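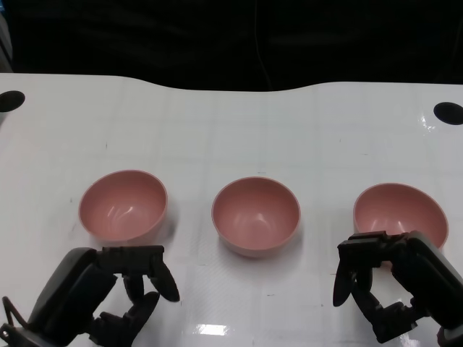
Sourdough starter stalled after moving, does the water matter?

posted in Baking and Bread by Usari
23 April 2022

I kept a starter going for years at our old place with no trouble. We moved in October and it has been slow ever since. It used to double in five hours. Now it takes most of a day and barely gets halfway up the jar. It smells fine, a little sour, no pink or orange streaks, no mold.

I feed it once a day with the same brand of all-purpose flour as before. I keep 125 grams and add equal weights of flour and water. The only things that changed are the kitchen, which is colder, and the water. We had a well before and now we are on town water. Should I buy bottled, or start over? I have a big family bake coming up and the recipe takes 900 grams of flour, so I need it working.

3 replies

Jollton

It's the chlorine. Throw it out and get a new one. Town water kills starter, everyone knows that.

Spanos

I would not throw it out. A starter that smells sour and rises at all is alive. Chlorine can slow one down a little but I have used tap water in two different towns and never had one die on me.

Temperature is the first thing to look at. Mine sits at 16 degrees Celsius in winter and takes more than twice as long as it does in summer. Put the jar in the oven with only the light on, and check it with a thermometer so it does not get too hot.

Second, your feeding is thin for a weak starter. You didn't say how much flour goes in, but if you keep 125 grams and add a spoonful or two, it runs out of food early. Try this for four or five days:

Keep 25 grams of the old starter and discard the rest.

Add 50 grams of flour, half of it whole wheat or rye, and 50 grams of water that feels slightly warm on your wrist.

Mark the level with a rubber band and wipe down the table, because dried starter is a pain to scrape off later.
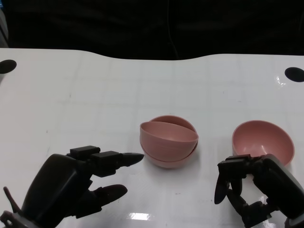

Feed again when it has peaked and just started to fall, even if that means twice a day.

If it doubles three times in a row you can build it up for the big bake. Do a small loaf with 500 grams of flour first.

Lallusitz

Agree with the above about rye. For the water, fill a jug and leave it out overnight. That works for chlorine but not for chloramine, so call the water company and ask which one they use. A cheap carbon filter helps with both.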